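I moved to Brutville for a man and stayed for the swap shop, which is a terrible thing to say about the man, but he knows.

The shop is a room behind the old feed store, and the rule is simple: bring clothes, take clothes, don't be weird about it. I went the first time with two sweaters and a bad attitude. I came home with a green wool coat I still wear from October until people start giving me looks in the spring. I hadn't bought a coat that warm in my life, and I used to spend 600 dollars a year on clothes I mostly hated by August!

Agnese Šimkus started the whole thing with 12 hangers and a card table. She grew up in Gromley, where everybody's older cousin dressed everybody's younger cousin, and she couldn't get over how many bags people here left at the curb. "It was good stuff," she told me. "Zippers working and everything." She still gets worked up about zippers.

These days the racks go all the way to the back wall, and on a swap morning there's a line by eight (bring coffee, and bring one for whoever's behind you, it pays off). I've seen two grown women settle a denim jacket by coin toss. I've seen my own jeans walk past me at the post office on a teenager who looked much better in them.

People ask me about the ick factor, wearing strangers' clothes. I get it, I do. My mother wouldn't touch my coat for a month. But you wash everything when you get home, same as you should with new things, which have been tried on by who knows how many people under those awful lights.

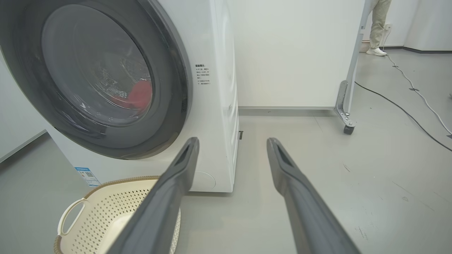 And then you forget they ever belonged to anyone else. Well, mostly. I have a linen shirt that came from Rasmus Grīnberga, who runs the hardware counter, and he greets it before he greets me.

Agnese wants to try a kids' swap next, snow pants and boots only, before the first cold snap. I've already told her I'll fold. I'm a lousy folder, but I can talk to the people in line, and she says that's half the job anyway.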